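Red thing in the box of kitchen stuff, what do I do with it before I pack?

Home & Moving > Packing and Storage

Posted by Agbayani

Moving out Friday, hurried question, sorry. Clearing out the last of my aunt's kitchen and I have a pile of round or bowl shaped things that don't stack with anything else. Most of it is going to the new place, some of it to the donation shelf on Wustalell Street. I have 8 small boxes and 2 big ones left and no time to go buy more.

The one bugging me is the big red one. Rounded, matte, a little grainy all over, no maker's name anywhere on it that I could find. Red in the middle, goes way darker toward one side in the light I've got. There's one tiny pale speck, sort of near the middle of the curve. I can't tell if the speck is a chip or just a dot of something stuck on. My thumbnail doesn't catch on it but my thumbnail is not exactly a precision tool. 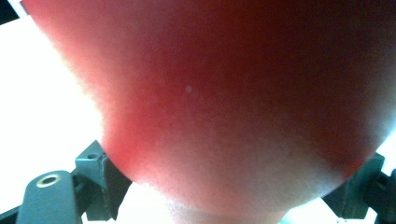
The red one, close up. Pale speck a little left of center.

So, two things. How do I wrap something round like this so it doesn't rub against everything for a long drive (roughly 53 miles, bad road for a lot of it). And does the speck matter, like will it get bigger, should I touch it up or leave it alone. Aunt had it forever and I'd feel bad wrecking the finish the last week.

Also if it matters I'm out of bubble wrap. Have newspaper, dish towels, one roll of packing tape, a garbage bag of old t-shirts.

2 replies

Usano
Moved four times in six years so take this for what its worth.

Don't put newspaper straight on it. Ink comes off on matte stuff way worse than on shiny stuff, gets down in the grain and you'll be scrubbing. T-shirt first, inside out so no print touches it, then newspaper over that as much as you want. Old soft shirt, not the scratchy kind. No tape on the thing itself!! Tape goes on the outer paper only. I pulled a stripe of finish off a salad bowl that way, still mad.

Round things, the trouble is they roll and then one spot takes all the rubbing. So make a nest. Twist a dish towel into a rope, make a ring out of it in the bottom of the box, set the round side down in the ring. Stuff the corners with shirts till you can shake the box and feel nothing move. If it's open on the other side fill that too, loosely. Don't use it as a container for forks or the can opener or whatever, I know its tempting when you're low on boxes.

Box goes on top of other boxes or on a seat with the belt on. Write THIS SIDE UP on all the sides not just one.

On the speck, can't tell from here. Damp cloth, drop of dish soap, small circles, wait a minute, look again. If it's gone it was dirt or a bit of dried something. If it's still there wipe it dry and stop. Don't pick at it. If it's plastic it doesn't matter at all. If it's painted or enamel a chip can spread if it keeps getting knocked, which is the reason for the shirt.

I would not touch it up in moving week. Paint needs days before you wrap it and matching that red is going to be a pain, it'll look worse than the dot does. Do it after, if you still care. You probably won't.

For 8 small boxes put the heavy stuff in the small ones, plates on edge like records, and save the 2 big ones for the light awkward things. Everybody does it the other way around and then can't lift the big box.

Brasulgate
just wrap it in a towel and put it in the car, its one item. I drove a whole set of mixing bowls 30 miles on my back seat with a blanket over them and they were fine

if your low on boxes ask at the grocery store before they open, around back, they break them down early in the morning. liquor store ones are better, they have the dividers, good for glasses

the donation shelf wont take anything chipped btw, least ours doesnt, so check that before you haul the rest over there

Agbayani
OK thank you both. Did the soap thing, the speck is still there, so leaving it. It's going in one of the big boxes with the towel ring, t-shirts packed around it. Didn't know that about the ink, I had the newspaper out on the counter ready to go. Will try the liquor store tomorow for the glasses. Still have the whole spice drawer to deal with but that's a different post.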